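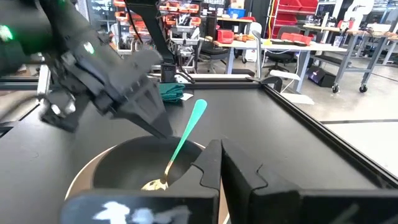
The dark bowl with the tan rim, and the teal-handled spoon.

The review of the household tableware, postponed from March, has now been completed. Readers of this page will recall that the kitchen drawers were addressed first and the linens second. Bowls and flatware were left until the end, as they are the items in daily use and the most difficult to part with.

The following principles were applied. A bowl was retained if it could be stacked with at least one other bowl without wobbling. A utensil was retained if a member of the household could state when it had last been used. Under these rules the total was brought down to 46 pieces, and two boxes were set aside for donation. The Dutex soup plates, a wedding gift, were exempted from review at the request of my mother.
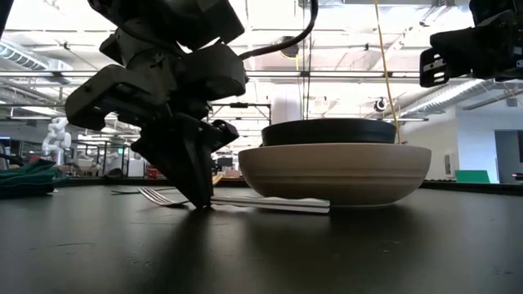
Stacking deserves a further word. Bowls of unlike color may be stored together provided that the rims agree, and a dark bowl set inside a light one is easy to find on a high shelf. Flatware should not be left beneath a stack – it tilts the lower bowl and is then forgotten until the next meal. Yu-na Han, who kindly read a draft of these notes, prefers to store bowls upside down. I have tried her method for seven days and have returned to my own. 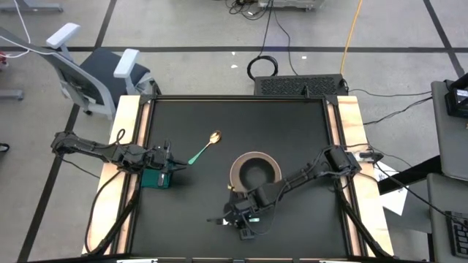 Colored handles were, until recently, discouraged in this household. My position was that a setting should match throughout, and the Oltska catalog was consulted on that basis. I have since revised the policy. A spoon with a gold-colored bowl and a teal-green handle sits very well beside a tan-brown rim, and it is not mistaken for anyone else's at the table. Three further spoons of mixed color will therefore be admitted on Tuesday, when the drawer dividers are refitted.

Comments

marlow_k: We went the other way and bought everything in white. I regret it every time we have guests.

Pantry Door: Upside down for us as well. It keeps the dust out.

Tess R.: Did the gravy boat survive the review?

Recent posts

Linens: A Revised Schedule
The Weerakoon Teapot, Two Years On
Drawer Dividers Compared
Notes on the Zornix Dish Rack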